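Zoda training ball, size 5
Reviewed by Kyriaki Koutsoukos

I bought two of these in February for the under-twelves I help coach at Ollemham, and I've been meaning to write them up ever since. We'd been using the old Dirkow balls, which were lovely for a few weeks and then went egg-shaped on us. 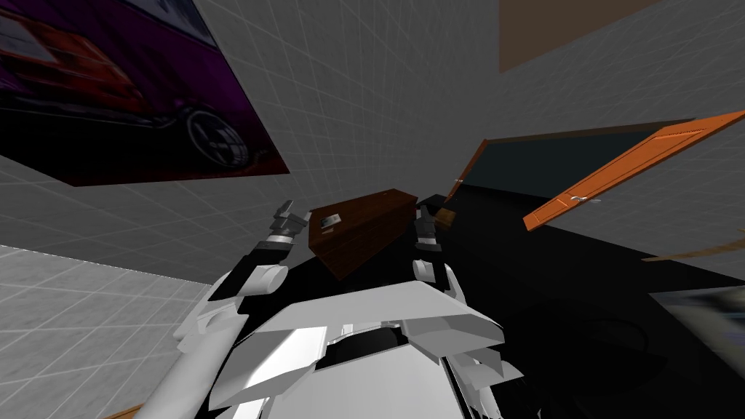 The Zoda feels a touch heavy out of the bag, and my smaller kids grumbled at first – they got over it by the second practice! It holds air well, and I go up to two weeks before reaching for the pump. The cover is grippy enough for the goalkeepers, though the printing has rubbed off on both of mine.

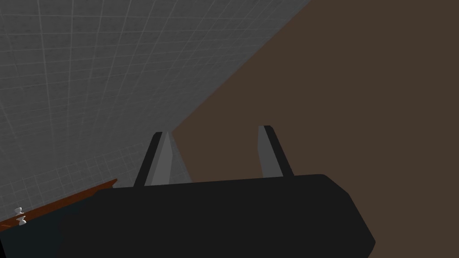 Fidel Mansilla, who runs the older group, still prefers his Shih for matches, and I can see why, as it flies a bit truer on long passes. But for passing drills and small games on our bumpy back field, I'd happily buy the Zoda again. I'd just wait for a sale if you need a whole bagful.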